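I got Hằng Kim on the phone at 6 on a Tuesday morning (her choice, she likes to talk before the heat sets in) and we were meant to do half an hour. We did almost two. I'd read the Trilby write-up twice by then and still had a page of questions, mostly about one number, and she was very patient with me.

Trilby is a way for a small street robot to work out where it is when it can't lean on GPS. The usual trick is to match what the camera sees against stored pictures. Hằng's group at Sonska does that too, but they throw out most of each picture first and keep only the lines: curbs, wall seams, poles, wires.

"People laugh at the wires," she told me. "But look up on any street like this and the wires are the best drawing you've got! Shrubs grow, cars come and go. A pole stays where it is for years." 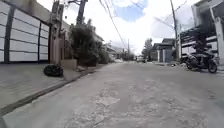 ## The low viewpoint problem

I asked why nobody had leaned this hard on lines before, and she said plenty of people have, just from higher up. A car camera gets a nice look at the road. Their robot, the Kesell, looks out from very close to the ground, so the concrete takes up a huge part of what it sees, and on a street with no paint on it that's a lot of gray.

"We spent the whole first winter trying to read the road surface," she said. "Cracks, patches, stains. I was in love with the cracks. I had a slide about the cracks." She laughed for quite a while at this. The surface matching did fine on the day a map was made and then fell apart a few weeks later, so in the end they kept the curb and gutter line and dropped nearly everything else below the horizon.

Fences turned out to be the hard part. Long pale walls with horizontal panels look much the same for their whole length, and the method would slide along them, very sure of itself and a few yards wrong. The fix was to weight the posts and pillars, the things that break the pattern.

"A panel tells you how far you are from the wall," Hằng said. "A post tells you how far along it you are. You want both, but if I could only have one I'd take the post."

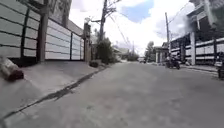 How many runs did the result come from?

The write-up is based on 2849 short runs, all on residential streets, and each one was scored on whether the robot placed itself on the correct stretch of the map.

I pushed her on the scoring, since "correct stretch" sounded generous to me. She agreed it was a bit generous! A stretch is 8 meters long, and she'd like to get it down. They compared Trilby with Moya, their own older matcher that uses the full picture, and the new one came out ahead on older maps and slightly behind on fresh ones. I liked that she brought up the second part before I did.

"If your map is from yesterday, use Moya," she said. "I mean it, it's good. Our maps are never from yesterday."

We got onto parked cars after that, which is where I'd been hoping to end up. A big vehicle close to a low camera can wipe out an entire side of the street. It hides the curb and the bottoms of the walls, and it adds a bunch of long straight edges of its own, which the method is only too happy to believe in. Hằng's student first tried a car detector to mask them out. It worked, but it was slow on the Kesell's little computer, so now they compare the two sides of the road and trust whichever one agrees better with the wires and poles overhead.

"It's crude," she said. "I keep waiting for a reviewer to say so."
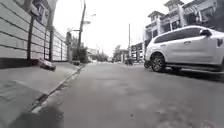
Does the method need a map made by the same robot?

A map from any camera at a similar height will do, as long as the lens has been calibrated, although the best scores so far came from maps the Kesell made itself.

Toward the end I asked what she'd do with another year. Night runs, she said right away, then rain, then streets with the cables buried, where she expects Trilby to do badly and wants to know how badly. She's also itching to cut the map size. Each stretch holds up to 1000 line segments at the moment and she suspects most of them never get used.

By then there were scooters going past her window and I could only catch every other word. She promised to send me the slide about the cracks.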